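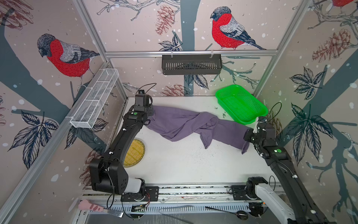
I've been swapping gripper fingers on the two-arm bench since October and I said I'd write up the results when I had enough trials to be worth reading. I have 155 of them now, all cloth, so this is that post.

Some background for anyone who hasn't read the earlier ones. The bench runs two small arms side by side, teleoperated from a pair of leader arms, with a wrist camera to help line up the grasp. The controller software is Plakuneo, which I moved to last winter and have mostly stopped complaining about. The task for this round was a folding job: pick up a cloth that has been dropped in a heap, pull it out straight between the two arms, lay it flat, fold once. I picked cloth because rigid objects had stopped telling me much. Nearly any finger will pick up a block. A crumpled cloth on a smooth table shows up every fault in a fingertip within a few minutes.

I compared three sets of fingers. The first is the stock set that came with the arms. The second is a printed set from Ashok Upadhyay, who posted the files on the Rikbridge forum and was kind enough to mail me a pair from Moose Jaw when my printer was out of action. The third is a moulded soft set from Rastogi, bought at full price with my own money.

Stock fingers

These are stiff, flat and wide. They're good at holding on once they've got something. The trouble is getting it. The tip is thick enough that it can't slide under the edge of a flat cloth, so you have to come straight down and pinch up a ridge. On a heap that's fine, there are ridges everywhere. On a cloth that's already mostly flat you end up pressing down into the table and scrubbing at it until a wrinkle forms, and the current on the gripper motor climbs the whole time. I had the overload cutout trip twice in one evening doing this. After the second one I lowered the torque limit, and then they dropped the cloth on the pull.

They also pick up more than you want. If the cloth is bunched, the stock fingers take three or four layers in a bite and you can't separate them without letting go. Half my failed trials with this set went the same way: both arms holding a thick wad, pulling outward, and the cloth twisting itself into a rope. Once it's a rope there's no good recovery. You put it down and start over.

Ashok's printed fingers

These are narrower and taper to a proper tip. Ashok prints them with a shallow set of ridges on the inside face, and he suggests a wrap of grip tape over that. I tried them both ways. Without the tape they slip on anything thin. With the tape they were the best of the three at picking a single layer, and I could get a corner on the first go much more often than with the stock set.

The weak spot is stiffness. The tips splay slightly when you close hard, so the contact moves back from the end of the finger to the middle, and the nice thin tip stops doing anything. You can feel it on the leader arm as a mushy patch near the end of travel. I printed a second pair later with thicker walls and more infill, and that helped, though they're bulkier and you lose a little of the taper. Ashok has since put up a revised version with a rib down the back. I haven't tested it yet.

Tape life is about what you'd expect. I was replacing it every 20 trials or so, partly from wear and partly from crumbs and lint sticking to the edges.

Rastogi soft fingers

I wanted to like these more than I did. They conform well and they're gentle, and for the rigid odds and ends I keep about the bench (the spatula, a spoon, a woven mat) they were a treat to use. On cloth they were slow. The soft pad drags as it comes in, so it pushes the cloth ahead of it before the grip closes, and you have to learn to overshoot and come back. Gintarė Rebane came by for an afternoon and drove them for a while, and she got better results than I did by approaching at a shallow angle with the wrist rolled over. I copied her approach for the rest of the trials and my numbers did improve. I'd count that as a point against my driving as much as against the fingers.

They do hold well on the pull. I didn't log a single drop during the straightening step with the soft set.

Cameras

I hadn't planned to compare cameras but ended up doing some of it anyway. The wrist view is the one I use for the last few centimetres, and with the stock fingers most of the useful part of that view is filled by the fingers themselves. The narrower printed fingers fixed that without my moving the camera at all. I hadn't thought of finger width as a camera problem before this and I'd put it higher on the list next time.

The fixed camera over the bench is better for working out which end of the cloth is which. It isn't much use for depth. A cloth hanging from a gripper and a cloth lying on the table can look much the same from there, and I put down a few folds into thin air before I got used to it.

One thing to check if you run cables the way I do: leave enough slack at the wrist for a full roll. I'd trimmed mine tidy for the old fingers, and the shallow approach needs more rotation than I ever used to ask for. A connector worked its way out partway through a session and I lost an hour blaming the software. The loops look messy now but they stay plugged in.

Controller settings

Plakuneo lets you set a separate closing speed and holding torque for each gripper, and I'd been leaving both arms on the same profile. For cloth it's worth splitting them. I now have the arm that picks first set to close slowly with a low hold, and the second arm quicker and firmer, as it's generally grabbing an edge that's already off the table. That one change made more difference with the stock fingers than anything else I tried, and it costs nothing.

I did also try the smoothing filter on the leader input. It takes the shake out but adds a lag you can feel, and I turned it off again after a session. If your hands are steadier or shakier than mine you may land somewhere else on that.

Where I've ended up

Printed fingers, thicker walls, tape on. I've left them on both arms. If you mostly handle rigid things and don't want to print anything, the Rastogi set is well made and I wouldn't talk you out of it. The stock fingers have gone back in the drawer.

Next up is Ashok's ribbed version, and after that I'd like to try mixing sets, with a thin finger on the picking arm and the soft one on the arm that does the holding. Stakungate has a spring-loaded fingertip listed for spring delivery as well, and I've put my name down for a pair. The trial log is a plain spreadsheet, so if you want a copy send me an email and I'll pass it along. Ignore the column marked "wobble", I stopped filling it in early on.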